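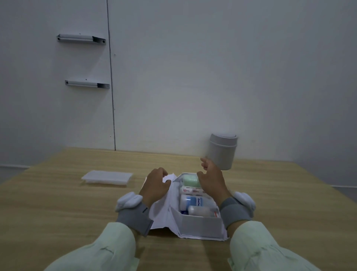 Packing bench, box work, hands in.

Print this page | E-mail to a friend

EQUIPMENT PLANNER, PACKING AUTOMATION (contract, Stenumton)

Stondon wants someone to plan and budget our first robot packing cells. Two cells to start, install from September. You'll write the spec, chase quotes, compare lease vs buy and keep the spares list honest. Mixed items, bottles and rolls, one carton. Soft paper fill is the hard bit, price grippers acordingly.

Need: equipment purchasing background, good spreadsheets, steel caps. Forklift ticket handy. Engineering degree not required.

11 month contract, 63 km from Koker depot, ute supplied. Relocation up to $2,000. Resume and one page on a purchase you got wrong to Brian Athumani by 22 June 2025. No agencys please.

Comments

polishchuk_p: Is integration in the same budget or seperate?

B. Athumani: Same budget. Training too.

Deb: Part time considered?

Contact | Copyright Stondon | Back to top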